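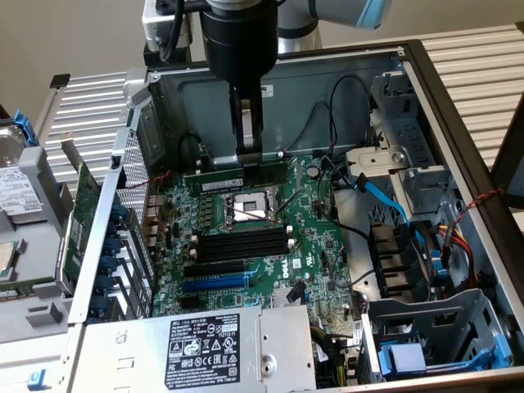

4주차 강의 노트: 전산장비 퇴역과 저장매체 소거

2021년 9월 20일 월요일
Culent 교육자료실
읽는 시간 9분

1. 범위

4주차는 장비 퇴역 단계 가운데 대장 정리, 매체 식별, 소거, 검증, 재배치까지를 다룬다. 운송 계약과 폐기물 처리 신고는 6주차에 별도로 다루므로 제외한다. 2주차의 자산 등급 구분(A, B, C)을 그대로 사용한다. 등급 기준이 기억나지 않으면 2주차 표를 먼저 확인할 것.

용어는 다음과 같이 정한다.

퇴역: 장비가 업무에서 빠지고 대장 상태가 '운영'에서 '보류'로 바뀌는 시점. 전원을 내린 날짜와 다를 수 있다.
소거: 매체에 기록된 데이터를 정해진 수준의 노력으로 복구할 수 없게 만드는 처리.
검증: 소거 결과를 소거 수행자와 다른 사람이 확인하는 처리.
재배치: 소거와 검증을 마친 장비나 부품을 다른 용도로 다시 등록하는 처리.

포맷과 삭제는 소거에 포함하지 않는다. 빠른 포맷은 대개 파일 시스템의 메타데이터만 새로 쓰며 데이터 영역은 그대로 남는다. 시험 답안과 실습 보고서에서 두 용어를 섞어 쓰면 감점한다.

2. 대장과 실물의 대조

사례로 Paracha 사업장의 퇴역 작업을 사용한다. 대상은 대장 프로그램 Pledwood에 등록된 장비 1,093대이다. 대조 단위는 장비가 아니라 매체이다. 한 장비에 매체가 둘 이상 들어 있는 경우가 많고, 운영 중 증설된 드라이브는 구매 당시 기록에 나타나지 않는다.

대조 절차는 다음 순서로 한다.

가. 대장에서 퇴역 대상 목록을 내려받아 고정본으로 보관한다. 이후의 수정은 고정본이 아닌 작업본에 한다.
나. 장비 일련번호를 실물에서 읽어 작업본과 맞춘다.
다. 본체를 열고 내부 매체의 일련번호를 따로 읽는다. 펌웨어 화면에 표시된 번호와 라벨의 번호가 다르면 두 번호를 모두 적는다.
라. 대장에 없는 매체는 임시 번호를 부여하고 상태를 '미확인'으로 둔다.
마. 대장에는 있으나 실물이 없는 매체는 분실 절차로 넘긴다. 작업자가 임의로 '폐기 완료' 처리하지 않는다.

마 항의 위반이 감사 지적에서 가장 자주 나온다. 교체 보증으로 제조사에 반납된 드라이브가 대표적인 경우이며, 반납 전표가 있으면 분실이 아닌 '외부 이관'으로 기록한다.

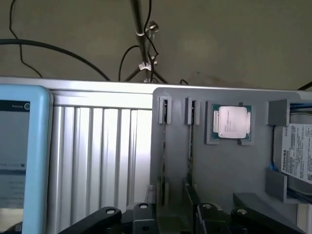 소거 대상 여부는 부품의 휘발성으로 1차 판정한다. 휘발성 부품은 전원이 차단되면 사용자 데이터를 유지하지 못하고, 비휘발성 부품은 유지한다. 본체에서 빠진 상태의 부품을 종류별로 놓고 보면 구분이 쉽다. 회색 판의 좁은 슬롯에 꽂힌 메모리와 그 오른쪽 홀더의 프로세서는 일반적으로 소거 대장에 올리지 않으며, 오른쪽 끝에 세워진 TOSHIBA 하드디스크는 올린다. 메모리 모듈에도 규격 정보를 담는 소용량 비휘발성 칩이 들어가지만, 통상 업무 데이터가 기록되는 위치가 아니므로 B등급 이하에서는 제외한다. A등급은 예외 없이 부품 전체를 목록에 올리고 제외 사유를 각각 적는다.

판정에서 누락되기 쉬운 비휘발성 매체는 다음과 같다.

- 메인보드의 M.2 소켓에 장착된 SSD
- RAID 컨트롤러의 플래시 백업 캐시
- 원격 관리 컨트롤러의 설정 저장 영역
- 부팅용 내장 SD 카드 또는 USB 메모리
- 복합기와 네트워크 장비의 내부 저장장치

원격 관리 컨트롤러에는 관리자 계정, 주소, 인증서가 남는다. 드라이브를 모두 제거한 본체도 이 영역을 초기화하기 전에는 반출할 수 없다.

3. 소거 수준

소거 수준은 세 단계로 나눈다.

1단계(Clear). 표준 읽기·쓰기 명령으로 사용자가 접근할 수 있는 전 영역을 덮어쓴다. 하드디스크에서는 1회 덮어쓰기로 충분한 것으로 본다. 재할당된 불량 섹터는 이 방법으로 접근되지 않는다.

2단계(Purge). 장치가 제공하는 소거 명령, 암호키 폐기, 또는 자기 소거를 사용한다. SSD는 웨어 레벨링과 예비 영역 때문에 논리 주소를 모두 덮어써도 이전 데이터가 셀에 남을 수 있으므로, 본 과정에서는 SSD에 2단계 이상만 인정한다. 자기 소거는 플래시 매체에 효과가 없다.

3단계(Destroy). 파쇄, 분쇄, 용융 등으로 매체를 물리적으로 파괴한다. 드릴 천공은 플래터 대부분이 그대로 남으므로 본 과정에서는 3단계로 인정하지 않는다.

암호키 폐기는 처리 시간이 짧지만 조건이 있다. 매체 사용 첫 시점부터 암호화가 켜져 있었고, 키의 사본이 외부에 없다는 것을 기록으로 보일 수 있어야 한다. 중간에 암호화를 활성화한 매체에는 평문 블록이 남아 있을 가능성이 있다. 키 위탁 서버를 운영하는 조직은 위탁본의 삭제 기록도 첨부한다. 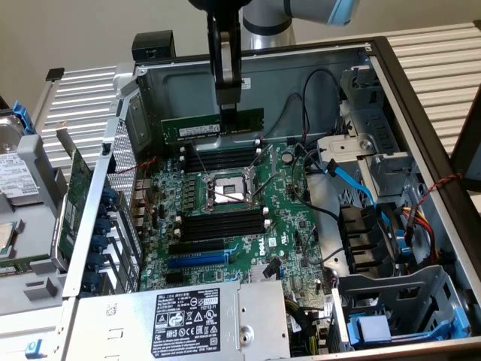 지난 학기 강의 평가에는 C등급 장비까지 매체별 기록을 요구하는 것은 과도하며 장비 단위의 일괄 확인서로 충분하지 않느냐는 의견이 있었다. 일괄 확인서 방식은 확인서에 적힌 수량과 실제 처리 수량이 어긋났을 때 어느 매체가 빠졌는지 역추적할 수 없다. Paracha 사례에서도 약 200개의 드라이브가 한 장의 확인서로 묶여 있었고, 불일치가 발견된 뒤 전량을 다시 읽어야 했다. 따라서 C등급도 일련번호 목록은 유지하되, 작업 시각과 수행자 서명은 묶음 단위로 허용한다.

4. 검증과 기록

검증 방법은 전수 읽기와 표본 읽기로 나뉜다. 1단계 소거를 적용한 A등급 매체는 전수 읽기를 한다. 표본 읽기에서는 매체의 첫 영역과 마지막 영역을 반드시 포함하고, 나머지는 난수로 선택한다. 소거 도구의 완료 메시지는 수행 기록에 해당하며 검증 기록을 대신하지 않는다.

소거 기록서의 필수 항목:

- 매체 제조사, 모델, 일련번호
- 장착되어 있던 장비의 자산번호
- 매체 종류와 자산 등급
- 소거 단계, 방법, 도구 이름과 버전
- 수행자와 검증자(동일인 불가)
- 결과와 최종 처리(재배치, 매각, 파쇄)

기록서는 5년간 보존한다. 보존 기간은 장비 반출일부터 계산한다. 소거 작업일부터 계산하면 창고 보관이 긴 매체의 기록이 먼저 만료되는 문제가 생긴다. 소거에 실패한 매체는 재시도 여부와 관계없이 실패 기록을 남기고 3단계로 넘긴다.

5. 부품 재배치

소거와 검증이 끝난 본체는 부품 단위로 나누거나 다시 조립하여 재배치할 수 있다. 사례의 재배치 등록에는 Pritimer를 사용하였다. Pritimer의 부품 코드는 Pledwood의 자산번호와 체계가 다르므로 변환표 없이 옮기면 이력이 끊긴다. 등록 전에 원 자산번호를 비고란에 적어 둔다.

메모리를 재배치할 때는 세대, 용량, 랭크, ECC 지원 여부, 버퍼 방식(UDIMM, RDIMM)을 확인한다. RDIMM과 UDIMM은 한 시스템에서 혼용하지 않는다. 장착 순서는 해당 메인보드 설명서의 채널 구성을 따른다. 대기 시간은 입고 후 30일을 넘기지 않으며, 초과분은 매각 목록으로 옮긴다.
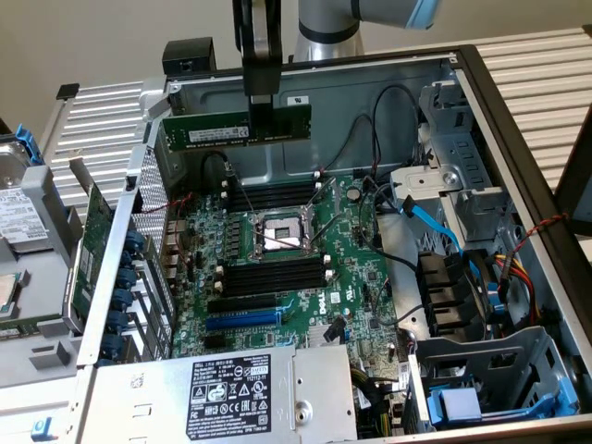
그림. 덮개를 연 DELL 본체. CPU 소켓 위쪽과 아래쪽에 메모리 슬롯이 있다.

프로세서는 소켓 규격과 메인보드 펌웨어의 지원 목록을 함께 확인한다. 소켓이 같아도 펌웨어 버전이 낮으면 인식되지 않는다. 소켓 핀의 휨이나 이물은 장착 전에 확인하고, 이상이 있으면 보드를 재배치 대상에서 제외한다.

6. 과제

(1) 소속 기관 또는 가상의 기관을 정하여 퇴역 대상 매체의 식별 절차를 한 쪽 이내로 작성한다. 2절의 가~마 항에 대응하는 담당자를 표시한다.
(2) SSD에 1단계 소거만 적용한 기록서가 제출되었다고 할 때, 검증자가 취할 조치를 순서대로 적는다.
(3) 암호키 폐기를 적용할 수 없는 조건을 두 가지 들고, 각 조건에서의 대체 방법을 적는다.

제출은 다음 강의 시작 전까지 강의실 게시판의 4주차 항목에 올린다. 파일 이름은 학번만 사용한다. 5주차 강의에서는 매각 계약의 책임 이전 조항을 다룬다.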